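Chapter 3
Water in the Garden Soil

Before you read

Think of a garden bed that you know well. After a heavy rain, where does the water stay the longest? Which corner is dry first? Write your answers in your notebook before you continue. We will return to them in Section 3.4.

3.1 Why we begin with water

Many people who start a garden ask first about fertilizer. In my years of teaching the evening course I have heard this question more often than any other, and I always answer it with a second question: how does your soil hold water? A plant takes its food from the soil only when the food is dissolved. If the soil is too dry, the roots cannot drink and they cannot eat. If the soil is too wet, the air is pushed out of it, and the roots begin to suffocate. For this reason the chapter on feeding comes after this one.

The soil is made of solid pieces and of the spaces between them. We call these spaces pores. Large pores let the water pass down quickly and then fill again with air. Small pores hold the water against the pull of gravity, and from there the roots can take it. Very small pores, such as we find in heavy clay, hold the water so strongly that the plant cannot take all of it. A clay bed can therefore contain much water and still have thirsty plants in it, which surprises most beginners.

3.2 Two gardens on one hill

Let us look at two gardens that will come back several times in this book. They are both in the village of Tarkar, on the same slope, and they receive the same rain.

The upper garden belongs to Elmarie Shabalala. Her soil is sandy and pale, and you can dig in it with a hand fork even in July. She waters often, and she complains that the water "goes to visit the neighbors." In a way she is right. The lower garden is worked by Syahrul Tarigan, who has clay. In spring he cannot walk on his beds without leaving deep footprints, and in summer the same beds open in cracks that are wide enough for a finger. He grows excellent cabbages and very poor carrots.

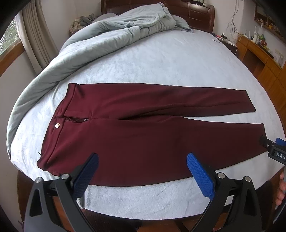 Clay soil changes its behavior with the amount of water in it, and the gardener must learn to choose the right day for digging. When it is too wet, the spade presses the pores closed and leaves a shiny face on every clod. When it is too dry, the spade does not enter at all. Between these two states there are some good days, and on such days you should leave the other work and go out. Dress for kneeling, in old clothes that you do not need for anything else. A pair of smooth maroon trousers with a gold-toned button and a slight sheen, like the pair lying across the bed, is better kept for a dinner, as clay is difficult to wash out of the knees. Take a handful of soil from the depth of the spade and press it. If it makes a ball and the ball breaks when you push it with your thumb, you can dig. If the ball only bends, wait and test again later.

Sandy soil is more forgiving. It can be worked on almost any day without frost, but it needs more organic matter, and it needs it every year.

3.3 What organic matter does

Compost, leaf mold and old manure have the same good effect on both gardens, although the reasons are different. In sand, they fill a part of the large pores and hold water like a sponge. In clay, they help the fine particles to join into crumbs, and between the crumbs new large pores are opened. Spread a layer of 2 inches over the bed in autumn and let the worms carry it down. Mrs. Shabalala adds a second layer in spring. Mr. Tarigan does not, because his soil warms slowly and a thick cover would keep it cold.

Key words in this chapter

Pore: a space between soil particles, filled with air or water.
Crumb: a small group of particles which hold together.
Drainage: the movement of extra water down and out of the root zone.
Leaf mold: leaves that have rotted for one year or longer.

Practical work 3A: The jar test

Fill a glass jar to one third with soil from your garden, taken below the surface. Remove stones and roots. Add water until the jar is almost full, close it well and shake it for 3 minutes. Leave it on a shelf where it will not be moved. The sand settles first, then the silt, and the clay comes last and can need several days. Measure each layer with a ruler and write the numbers in your notebook, as you will use them for the table in Section 3.5.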